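Two grippers, one bottle: a month with the pouring rig

I've been meaning to write this up since March, and the notes have been sitting in a text file getting longer and less readable, so before I lose track of what half of them mean I'd better turn them into a post.

Quick catch-up if you missed the last one. I've got two arms on a bench and I've been using them to compare grippers. The one I started with is the Konel, a nice simple thing with two flat jaws that slide in and out on a rail. The one I've been trying since is the Favar, which works off linkages, so the fingers swing as they close and the pads stay more or less parallel. Nigel Treloar lent me a pair of them and has been very patient about when he's getting them back (soon, Nigel, I promise).

The test is pouring. I like pouring because it's dull and it finds everything out. You have to pick up something heavy and slippery, lift it without it twisting, turn it most of the way over and hold it there while the weight inside shifts about. If your grip is a bit rubbish you'll know.

The bottle

I went with an insulated bottle, one of those curvy ones that's fatter in the middle than at either end. On the Konel this was misery. Flat jaws on a curved side touch along one thin line, and the moment the arm turned its wrist the bottle would roll a few degrees in the grip. Out of 30 lifts I had 15 I'd call clean. I tried stick-on rubber, I tried thicker stick-on rubber, I tried squeezing harder, and all squeezing harder did was trip the force limit and stop the arm halfway up with the bottle in the air.

The Favar did 29 out of 30 on the same bottle, and I think the one miss was my fault for starting with it too far to one side. I was grinning like an idiot. It likes the lower part, where the body tapers in, and I've stopped trying to make it hold the fat bit at all. The paint on the bottle has plenty of little scuffs and scratches on it now, which I mention only so you don't do this with one you're fond of.
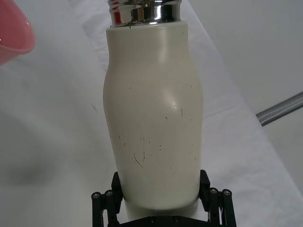

The wrist camera

I resisted having a camera on the wrist for ages. It's more cable, more weight at the worst possible end of the arm, and the cable always finds something to catch on. But I'd got fed up guessing what the fingers were up to from a camera stuck high above the bench, so I bought a small Vedari and bolted it on.

I'm a convert! The big gain is seeing both pads meet the bottle, and whether one gets there before the other. From overhead that's invisible, because the gripper body is in the way. With the wrist view I could see I'd been coming in a few millimetres to the left on nearly every pick, so the first finger was shoving the bottle across until the second one caught up. On a plain cloth it slides and you get away with it. On anything grippier it would tip. One small change to the offset and the whole approach got calmer.

What it's bad at is anything tall. Once you're holding a bottle it fills most of the view, and you can't see the top of it, so for the actual pour the wrist camera is next to useless. I still use the high one for that. So, two cameras, two lots of settings, and a white cloth that fools the auto exposure on both of them. I've locked the exposure by hand and I'd suggest you do the same from the start. I lost an entire evening to a picture that kept getting brighter and darker as the arm moved.

The controller

The controller is a Fontes, same as before, and I have mixed feelings. The good part is that it'll run both arms from one program without me having to fiddle with timing between them. The less good part is the teach mode, where every waypoint you save gets a number and no name, so after a while you're scrolling through a long list trying to remember which one was "just above the cup, tilted a bit".

For the pour I ended up with 5 waypoints and a slow blend between them. I'd tried to be clever with a smooth curve worked out from the shape of the bottle, and it looked lovely in the simulator and swung the neck miles away from the cup on the bench. The trouble is that the wrist turns about its own centre and the mouth of the bottle is a long way out from there, so a small turn at the wrist is a big sweep at the neck. I now set the tool point at the mouth of the bottle and let the controller work backwards. Should have done that on day one — it's even in the manual.

At the moment the right arm does the holding and the left one waits with its jaws open. The plan is for the left to steady the cup, a pink plastic tumbler that weighs next to nothing, but I haven't got the two of them close together without the software panicking about a collision. 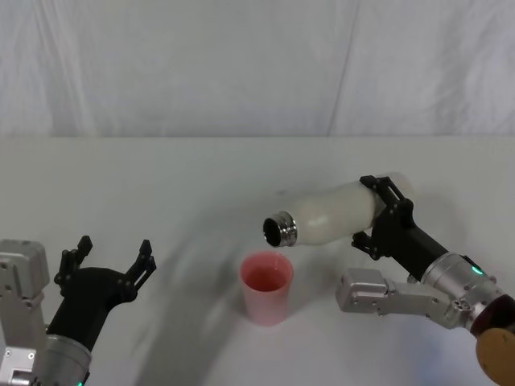 Does the gripper need to hold the bottle at its balance point?

It helps with the lift, but I wouldn't chase it for pouring. The balance point moves as the bottle empties anyway, and gripping nearer the base keeps the fingers well clear of the neck. You do need more grip force to stop it drooping, so turn that up in small steps and watch for slip while the bottle is level, when the load is at its worst.

A few people have also asked about price, and I can't help much there as mine are on loan. I do know the spare finger pads are sold in pairs and that they wear fastest at the tips, so if you're getting the Favar second-hand, have a look at those first. Check the pivots too. A bit of wobble at each joint adds up to a lot by the time you reach the pad.

Next job is the collision settings. The safety bubble round each arm is set far too generously, and I want to shrink it in stages with the speed right down and my hand on the stop button. After that I'll put the Konel back on one side and run the mixed pair, flat jaws for the cup and linkage fingers for the bottle, which Nigel reckons is what I should have been doing all along. If anyone's already got a Fontes to treat two different grippers sensibly in one program, leave me a comment, as I'd love to borrow your settings.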